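Wercombe Project Report, October
Gonçalo Amaral and Benvinda Louro
Course supervisor: Dr. Morais

# Teaching an Arm to Stack Blocks by Doing It for It

## 1. What we set out to do

The original proposal, which some readers may remember, promised a robot that could clear a lab bench. The bench in question held mugs, a stapler, cable ties and a plant. After the first planning meeting the mugs went. After the second, the plant. What remained was cubes, and we would like it on record that cubes are hard enough.

The task in its final form: three cubes on a white table, one red, one blue, one green. The arm should pick up the green one and put it on the red one, and leave the blue one alone. We call this task "green-on-red," having used up our creativity on the proposal.

We wanted to find out two things. First, how many demonstrations a small imitation-learning policy needs before it does the task more often than it doesn't. Second, whether it matters how the demonstrations are given, by moving the arm with your hands or by driving it from a controller.

## 2. Setup

The arm is a PiPER with a parallel gripper, on a plain white table against a plain white wall. We didn't choose the wall, but it saved us from arguing about backgrounds. A fixed camera watches the workspace. Recording runs through Sollent, the logging tool Benvinda wrote last spring for a different course and has been apologizing for ever since. It saves the camera stream, joint angles and gripper opening, and it lines them up by timestamp. When it fails to line them up, it says nothing.

Training ran on the shared machine, Monley, which we booked overnight whenever the other groups forgot to.

### 2.1 By hand

In hand-guided mode the arm goes slack enough to be pushed around, and one of us holds the wrist and moves it through the task while the other works the gripper from the keyboard. It takes two people who are still on speaking terms. Gonçalo guided and Benvinda closed the gripper, mostly on command and sometimes on instinct.

The advantage is that you can feel what you're doing. When a finger touches a cube, you know it right away. The disadvantage is that your hands and forearms are in every video, and the finished policy will have to work without them. We masked out what we could.

### 2.2 By remote control

In remote mode the operator sits at the side of the table and drives the gripper tip with a handheld controller. Left stick for across and away, right stick for up, down and twist, trigger to close. After an afternoon of practice this stops feeling like parking a truck.

Remote demonstrations were slower and more careful. They also had more pauses in them, which became important later.

## 3. Collecting the demonstrations

We recorded 200 demonstrations in total, split evenly between the two methods. Each one starts with the cubes apart and the arm raised, and ends with the gripper open and clear of the stack. Between runs, one of us moved the cubes to new spots within an area we had agreed on verbally and later wished we had taped.

Our first rule was that a demonstration counted only if the stack stood after the gripper let go. The second rule, added the next morning, was that nobody could nudge the stack straight with a finger and then say it had been like that.

The letting go is where most of our bad takes came from. Carrying the green cube over is easy. Lowering it onto the red one is a matter of patience. If you open the gripper too early, the cube drops and lands crooked. If you keep going down after contact, the bottom cube slides away and takes your confidence with it. 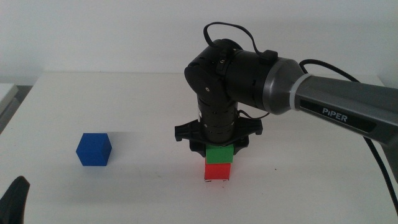

We got better at this by slowing down over the last stretch and waiting for a full breath before opening. Gonçalo counted out loud. The recordings have no sound, so future generations are spared.

Of everything we recorded, 57 takes had to be thrown out and done over; these aren't part of the 200. Most were dropped or leaning cubes. A handful were lost to Sollent drifting out of sync, and one to the operator reaching for a sandwich with the trigger hand.

## 4. Training

We used a plain behavior cloning setup with a short history of images and joint angles going in and a short chunk of future motion coming out. We trained one policy on the hand-guided set, one on the remote set, and one on both together. Each was trained for 4,000 steps, a number we settled on after watching the loss curve go flat and deciding that we also had other classes.

Images were shrunk and lightly shifted in brightness. We tried random color changes as well, for about as long as it took to remember that the task is defined by color.

## 5. What the policies did

### 5.1 The hand-guided policy

This one moved beautifully. Its approach to the green cube was smooth and quick, a lot like Gonçalo's arm, which makes sense. It was then inclined to close the gripper slightly late, a lot like Benvinda's reaction time, which also makes sense. The late grasp often caught the cube high up, and the cube tilted on the way over.

It also did poorly when the cubes were placed near the edges of the area. We suspect the masking here. In the hand-guided videos a good deal of the table disappears behind our mask whenever someone leans in, and the edges suffer the most.

### 5.2 The remote policy

The remote policy was slow and polite. It would hover over a cube, think about it, and hover some more. We had taught it that. Human operators pause when they're judging depth from the side, and the policy had faithfully learned the pause without learning what it was for. On several trials it never came out of it.

We went back and trimmed long stretches of no motion from the recordings, keeping only the short waits before opening the gripper. The retrained version stopped freezing in midair and became our best single-method policy.

### 5.3 Both together

The mixed policy was the most reliable of the three on cubes in the middle of the table and the oddest everywhere else. It sometimes started a reach in the smooth hand-guided style and finished in the careful remote one, like a person who runs for the bus and then walks the last few yards because people are looking.

## 6. Going for the wrong cube

The failure we saw most across all three policies had little to do with grip. The arm would go down on the red cube first. Red is supposed to stay on the table as the base, so picking it up ends the attempt under our scoring.

We found the cause by going through the recordings. Early on, before we had fixed the task definition, we both practiced on whichever cube was closest to hand, and a few of those practice takes had been saved in the same folder as the real ones. There were only 8 of them. They were clean, confident grasps of the red cube with the green one left sitting out toward the near side of the table, and the policies seem to have found them very persuasive.

Removing them and retraining made the wrong-cube reaches much rarer. They didn't vanish. When red sits near the middle of the table and green is off to one side, the arm still leans toward the middle, presumably out of habit, since that's where we tended to work. 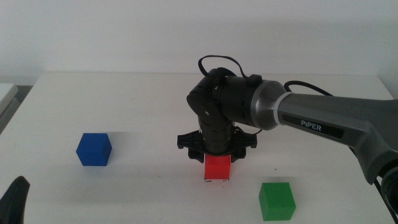
## 7. What we would change

- Tape the placement area on the table before the first recording. Our verbal agreement grew by several inches over the project.
- Save practice takes in a folder called practice.
- Spread the starting positions on purpose. Left to ourselves, we put cubes where they were comfortable to reach.
- Record the remote operator's view as well as the fixed camera. Some of the pauses make sense only if you know what the person could see.
- Label the moment of contact. We think the policy needs help with the last part of the lowering motion, and joint angles alone say very little about it.
- Let one person do a block of demonstrations and then swap. Swapping every few takes gave us two styles shuffled together, and we can't fully separate the effect of the method from the effect of whose hands were on it.

## 8. Answers to our two questions

On the number of demonstrations: with half of the remote set the policy could pick up the green cube but was unreliable at placing it. With the full trimmed remote set it managed the whole task more often than not, as long as the cubes stayed away from the edges. We didn't test beyond that.

On the method: we would use remote control again for anything with a camera in the loop, and trim the pauses. Hand guiding was faster to learn and more pleasant to do, and for a policy that used only joint angles it might well be the better choice. Dr. Morais has asked whether we could try that next term. The plant is also still available.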